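**July, bench notes, Girnlow accordion**

Started at 8 this morning with the windows open before the heat got going. The Girnlow is the big red one that came over from Parnadley in a case with no latches, and I've been putting it off because every time I opened it I found another problem and closed it again. Today I opened it and left it open.

Bellows pins came out easily except for two at the back bass corner, which had been replaced at some point with what I think are picture nails. Cornel wants those kept for his jar. Bellows themselves are better than I'd feared! Folds are stiff, tape is going at the corners, but I held the thing up to the lamp and saw only one pinhole. I'll do that corner with skiver and fish glue and leave the rest alone unless the drop test says otherwise.

The reeds are another story. The wax has gone brown and glassy all along the treble blocks. I pushed a reed plate with my thumbnail and it just hopped out and landed in my tea. (Dried it right away, oiled it, no harm that I can see, but Iulian, if you read this, it's the low F sharp on the first block and please look at it for rust in a week.) After that I stopped pretending this was going to be a touch-up. All the treble reeds are coming off.

**Wax**

Anca and I disagree about the recipe, so I'm writing down what I did and she can write what she thinks underneath.

Beeswax and rosin, 3 parts to 1 by weight, plus a small spoon of linseed oil. Melted the rosin first, in the little enamel pan on the hot plate, then added the beeswax in shavings. Inès says to do it the other way around and let the rosin dissolve slowly in the wax. I've tried that and I always end up with lumps at the bottom that I then have to chase with a stick, so no.

First batch was too brittle. I let a drop cool on the steel plate and it snapped when I bent it, and it snapped with a nice clean glassy edge just like the old stuff. Second batch I gave more oil and it bent, then kept on bending, and I could push a fingerprint into it an hour later. Third batch somewhere between the two and that's the one in the jar with the green lid. It bends a good way before it tears. I'd like it a touch harder for August, when the back room gets stuffy, but it'll do for the treble side.

Anca's view, as told to me over lunch: too much rosin, always has been, and the reason my blocks look so shiny is the reason they'll be back in ten years. Maybe! She also thinks the linseed oil is a bad idea full stop and that I should just be buying better wax. She may be right about that part. What we have is the end of Bjarke's candle wax and it smells faintly of oranges.

**Blocks**

Took the old wax off with the brass scraper and then a bit of warmth from the heat gun on low. Don't go any higher than low, the block by the grille is already slightly cupped and I don't want to be the one who finished it off. Chambers are clean inside, apart from one with a dead moth. The wood is spruce with a walnut face, and the faces are flat to the straightedge except for that one cupped block. I'll dress it on the glass with fine paper tomorrow and re-leather it.

Leathers: Vasiliu sent the replacement valves and they are lovely, even and quite soft, but the long ones are a hair wider than the old ones and they touch their neighbor on the lowest plates. I trimmed a few on the cork mat. Ask Vasiliu if they cut a narrower strip, or if I should just get used to trimming. The shorter ones all fit as they came.

Reed tongues cleaned up with the fiberglass pen, rivet end first, very light. The 4,000 grit film is only for the plates, please don't let anybody near the tongues with it. Took a few "before" readings on the plates still in place:

- middle A, closing: 8 cents flat
- middle A, opening: much closer, hardly worth touching
- low F sharp: didn't read (see tea)
- high E: squeals, then speaks, then squeals

I'm not going to trust any of those until the plates are sitting in fresh wax with new leathers on. Last time, with the Fomham school accordion, I filed half an octave off readings taken on loose plates and then spent two evenings filing it back the other way. Still mad about it.

**Pouring**

Only managed the first block before the light went. The spoon works better than the syringe thing Bjarke made, sorry Bjarke. The syringe is fine for the first few inches and then the wax starts to set in the tip and you get a string. With the spoon you need to keep the pan close, tilt the block toward you, and run the wax along the plate edge in one go without stopping. I stopped once. You can see where. I'll go back over it with the iron.

Cornel held the block for me and said it looked like somebody icing a cake in a hurry.
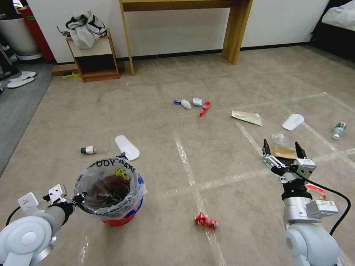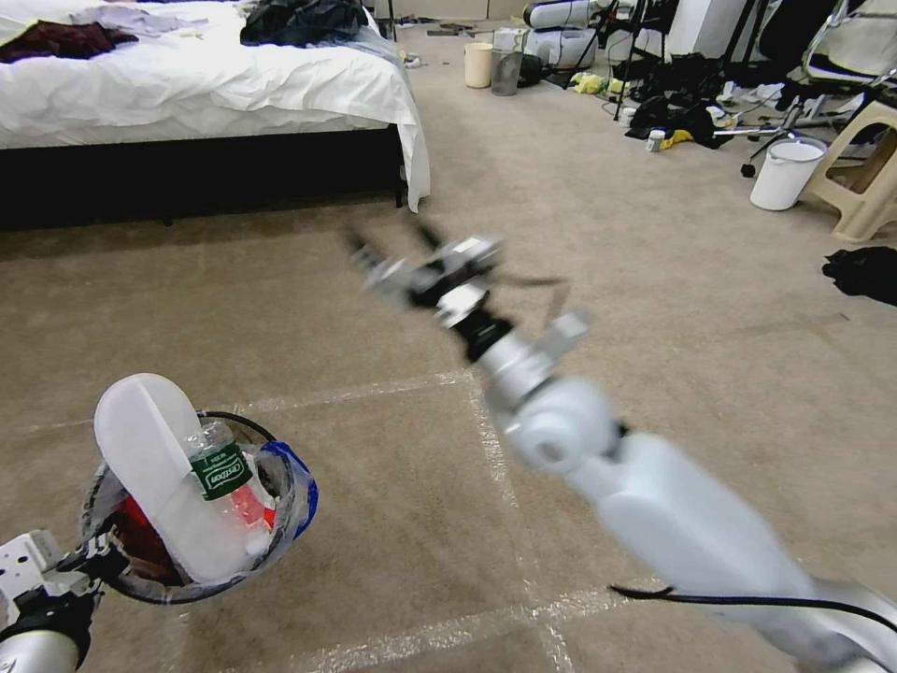 Old wax gets everywhere when it comes off this dry, and it turned into half the job today. It flies off the scraper in flakes, you step on them, and then they're in the felt. By four o'clock I had flakes in the key pads and down one sock. The scrap bucket under the bench wasn't helping either, as I'd just dropped a bag in it and the bag kept sliding down so the flakes went behind it. In the first picture the bag is turned down over the edge of the bin, and that's what I want under the bench: rim folded out, then a loop of bellows tape to hold it if it still slips. I also want the bucket on the bench side where I can scrape straight into it. Keep the brown wax apart from the leather scraps. Inès wants to try filtering it for sealing the bottoms of bellows frames, where it doesn't much matter how ugly it is.

**To do next**

- dress the cupped block, re-leather
- iron over the spot where I stopped pouring
- corner patch on the bellows (glue needs soaking overnight, put it on before you leave)
- write to Vasiliu re valve width
- new hot plate knob, or at least a pair of pliers that lives there
- look at bass side. Have not looked at bass side. Something in there rattles when you tip it, and it's bigger than a reed plate

Green-lid jar is on the top shelf behind the shellac. Please label anything else you put up there.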